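Forna Two-Arm Gripper Comparison – Data Card
Kellgate Automation Group
Dec 9, 2020

Summary

The Forna set supports the comparison of two gripper finger designs, Shemweta and Homham, on a shared tabletop. It contains 3000 recorded attempts at picking up, moving and setting down small household and workshop items. All attempts were run by an operator through the same controller. Finger designs were changed between sessions and are identified in the session log.

Workspace

The two arms face each other across a black tabletop inside a dark enclosure. Items are set out in a back row and on or beside a white area at the front. Item positions vary between attempts, and users should not assume a fixed layout. 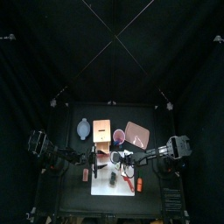

Figure 1. Overview camera, both arms over the table.

Recording

Each attempt is stored with video, joint positions and gripper opening. The overview camera is fixed. Wrist video is stored separately and shares a clock with the joint data. Attempts run up to 500 frames; longer ones were stopped and marked as timed out.

An attempt is scored as complete when the item has been released in the target area named in the log. Drops are marked in their own column – a dropped item that was picked up again still counts as a drop.
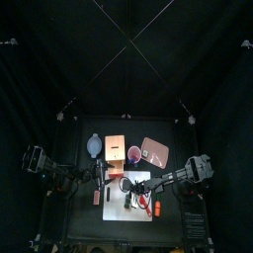 Scores were entered by the operator at the end of each attempt. A second reader checked 200 attempts against the video, and the corrected scores are the ones in this release. The original entries are kept in a separate column for users who wish to compare them.

Known limits

Thin items are hard to follow in the wrist view, and dark parts of the gripper are poorly separated from the tabletop. The 9 attempts with missing wrist video are listed in the session log. Force was not measured, and the set should not be used to rank grip strength. 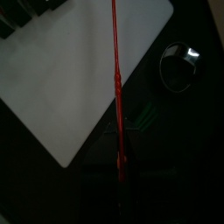 Figure 2. Wrist view, with a pale panel at upper left.

Use

The set may be used for research and teaching. Please cite the title and release date given at the top of this card.

Contact: Forna data desk, Kellgate Automation Group | © 2020 Kellgate | Back to top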